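Brolurell crime reports, version 2

This set holds 1289 short news reports about police raids, arrests and court hearings, gathered from 28 local papers. Juniper Park did the collecting; Anika Boateng checked the labels.

Be careful with it. The "charged" label means a paper said someone was charged, and papers get that wrong. In 41 reports the charge was later dropped and the paper never ran a correction – we found those through court lists, and I doubt we found them all.

Names of suspects have been removed. I would not call the set anonymous, as anyone with a search engine can find the original story. 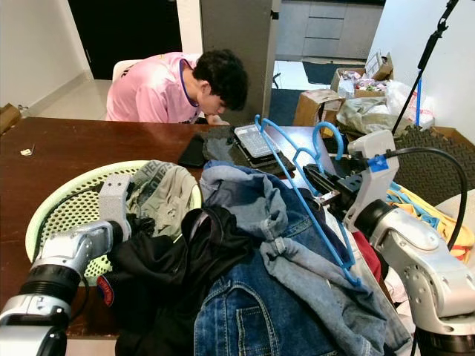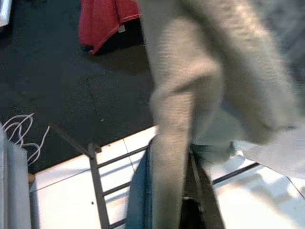 Please don't use the set to rank towns by crime. It measures what editors chose to print, and two of the papers printed very little after January. Claims that it can predict convictions have been made to us – we have yet to see one that held up.

Last changed: 2/8/24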